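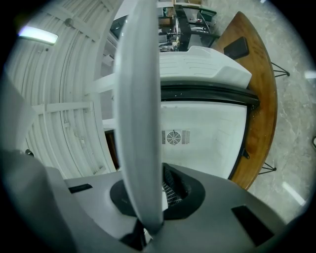
Looking After the Small Refrigerators

May
By Keisha Yazzie

Print this article
E-mail this article

The compact refrigerators at Flallance are going to be emptied and cleaned one room at a time, starting with the upstairs workrooms. Most of what follows is for the people who signed up to do it, but if you have one of these at home or in your own studio, the steps are the same.

These are the small single-door type with no separate freezer. They have a molded interior with ridges down the side walls to hold the shelves. The big kitchen refrigerator on the ground floor is a different model, serviced by an outside company, and isn't part of this. Please don't unplug it.

Empty first

Take everything out, including the things at the back that belong to someone who hasn't been in since winter. Food with a name on it goes into a cooler. Food without a name goes in the trash if it has been opened, and into the ground floor refrigerator if it has not. We put a notice about this on Wistix last month and only two people wrote back, both of them asking about the same jar of pickles. The pickles have been claimed.

Batteries, film, glue and plant cuttings have all turned up in the workroom refrigerators. They are allowed on the bottom shelf if they are in a closed container with a label. Anything loose will be set on the counter and its owner can come get it.

Unplug and wait

Pull the plug before you do any cleaning. If there is frost on the back wall, prop the door open and leave it. Ours have taken 40 minutes on a warm day and most of a morning on a cold one. Don't chip at the ice with a knife or a screwdriver. The refrigerator that used to be in the sewing room was ruined that way, and replacing it came to more than a new one would have cost on sale.

A bowl of hot water on the middle shelf speeds things up. Put a folded towel under the bowl. Change the water when it cools, and when the frost starts to come away from the wall you can lift it off in pieces with your fingers. A hair dryer is not a good idea.

Put a rolled towel along the inside lip of the door opening and another on the table in front. Three of our refrigerators stand on wooden tables, and the finish on those tables does not like standing water. Dry any drips as you see them. If you are working alone, it is easier to leave the refrigerator where it is than to try to lift it down.

Floors and walkways

Water on the floor is the thing I worry about most during a cleaning day. People come through the workrooms with their hands full and they aren't looking down. Keep the mop within reach and go over the floor each time you change the towels. The gray marble-patterned tile already shines where the light hits it, so a puddle doesn't stand out the way you might expect. Step benches belong against the wall, where the wooden one is, and bottles should come up off the floor before you begin. If you need to run an extension cord for a lamp, take it around the edge of the room and tape it down at the doorway.

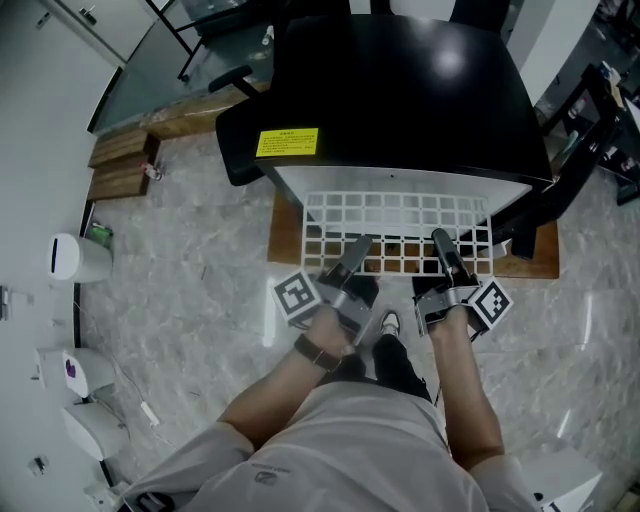 Shelves, racks and other loose parts should be washed by hand, in the sink, with dish soap and lukewarm water. Glass shelves need to come to room temperature first or they can crack. Lay a bath towel in the bottom of the sink and you won't chip a corner. Wire and plastic grids are slower than they look, and a soft toothbrush is the best tool for the corners of the openings. The white panel propped upright at the front of the black box on the wooden platform has that same pattern of square openings, and a panel like that will hold soap in every corner if you don't rinse it from both sides. Stand grids on edge to drain and turn them over once. Leave any warning label alone, including yellow ones like the one on the box. Wipe around it with a damp cloth and keep cleaner off the print.

Inside the cavity

Mix two tablespoons of baking soda into a quart of warm water and wipe down the whole interior, top first. Go along each shelf ridge with a corner of the cloth. Spilled juice and soy sauce collect there, and so does whatever was in the green container in the print room. For a dried spill, lay a wet cloth over it for a few minutes and try again. Scouring pads scratch the lining, and after that it stains more easily.

Then go over everything a second time with plain water and dry it with a clean towel. Look for the drain hole at the bottom of the back wall if there is one. A cotton swab will clear it. Not every small refrigerator has one, so don't go digging if you can't find it.

The door gasket gets its own cloth. Open the folds gently and wipe inside them. To test the seal, close the door on a slip of paper and pull. If the paper slides out with no drag, write the location on the sheet and Tymofii Prokopenko will take a look. He has already reseated the gasket in the ceramics room by warming it and pressing it back into the channel, and he would like to hear about any others before we order parts. A gasket from Nimard is $49 with shipping.

Outside and behind

Wipe the door and the handle. Check that there is open space behind the cabinet and on both sides, about the width of your hand. Paper bags and folded grocery sacks tend to get pushed in there, and they need to go somewhere else. If the coils are exposed at the back, brush off the dust with the refrigerator still unplugged.

The top of a refrigerator is not a shelf for heavy items. A tray of mugs is fine.

Starting up again

Leave the door open until the inside is completely dry, shelves included. Slide the shelves back onto their ridges and make sure each one is sitting level. Plug it in, set the dial to the middle, and close the door. Give it a few hours before any food goes back. Put a thermometer in a glass of water on the center shelf and read it the next morning; you want 40 degrees or a little under. If it reads higher, turn the dial up one number and check again the day after.

An open box of baking soda can go in the door. Write the month on it.

If a refrigerator is going to be out of use for a while, leave it unplugged and empty with the door propped. A rolled washcloth in the gap works well. Closed up, even a clean one will smell musty by the time you want it again.

Sign-up

There are still openings for the print room and the room at the end of the Nair Street hallway. You will need two people for each. Towels, buckets, brushes and baking soda are in the tall cupboard by the back stairs. Bring rubber gloves if you use them; the ones we have are all size small. Sign up on Wistix under Rooms, or leave a note in my mailbox.

Print this article
E-mail this article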